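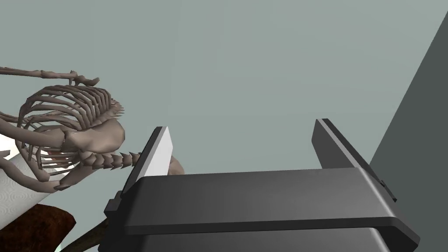

A model skeleton, lying sideways

Drawing Bones: Your Questions

I'm Jadwiga Kołodziej and I teach the evening bone-drawing class in Jaltov. I get the same emails every April, so I've put my replies in one place!

Do I need to be able to draw already?
No. Half the room usually hasn't picked up a pencil since school, and they often do better than the rest of us (me included) on the first night because they look harder.

What should I bring?
Two soft pencils, an eraser you can knead, and a pad of cheap paper. Please don't buy the fancy stuff yet. You'll go through a lot of sheets in the warm-ups and I don't want you feeling precious about them. Boards and clips are here.

How much does it cost?
The full course is 100, or 68 if you came last year. You can pay at the door.

Will I have to learn all the Latin names?
Ha, no. I say "shoulder blade" and "shin" like everybody else. If you want the proper names, there's a chart by the sink.

My rib cages always look like a barrel. Help?
Mine did for years. Try drawing an egg first, tilt it, and only then put in the ribs, starting with the lowest one. Ribs slope down toward the front, and that slope does most of the work. Leave out every second rib if you're getting lost.

Why do you start with the pelvis?
Habit, mostly. My old teacher in Brirnitz started everybody there and I never shook it off. It does tell you early on which way the body is leaning, and you can hang the spine and legs from it.

Can I bring my own bones?
Sure, we've had deer skulls and a very nice goose wing. Clean and dry, please.

Is there a book you like?
I still use the old Zieliński handbook. The plate on page 1478 is my favorite hand anywhere (yes, it's a monster of a book, no, you can't borrow it on the bus).

Where do I park?
Behind the Jistby bakery, after 6 pm. The front spaces are for customers and they do check.

How long are the poses?
The longest is 40 minutes, with a tea break after. Quick ones come first, when everyone's still chatting and hunting for a sharpener.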